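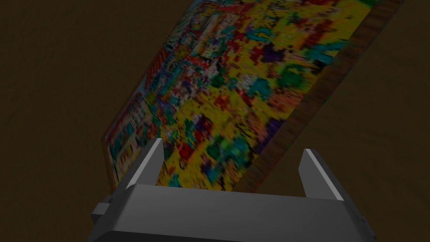
Dye bench, 11th February

Madder day! Salma Saber got in early and had the first pot going before I'd found my apron, so we were dipping by mid-morning. We used the Plirkcombe wool, 352 g in 4 skeins, mordanted with alum last week and kept damp in a bucket. I'd been worried about felting but it came through beautifully soft.

Ran the pot low and slow this time, never past a bare steam, and held it for an hour. The color is so much better than the January batch – a proper brick red with no brown in it. Skein three took up less dye near the ties (my fault, tied too tight). Looser figure eights next time.

Then weld in the small pot with a pinch of chalk. Wow, what a yellow. Paweena Luangrath wants it for the border of the Brollurlow rug and I can't argue, though I had my eye on it for socks.

Exhaust bath from the madder: threw in 20 g of silk scraps and left them overnight. Soft coral, a bit patchy, very pretty all the same.

To do:
Rinse skeins two and four again, still bleeding a little.
Light test strips in the south window, check in March.
Order more alum, the tub is nearly done.
Ask Paweena if she still has the iron water – I'd love to try a dip of the weld in it and see what green we get.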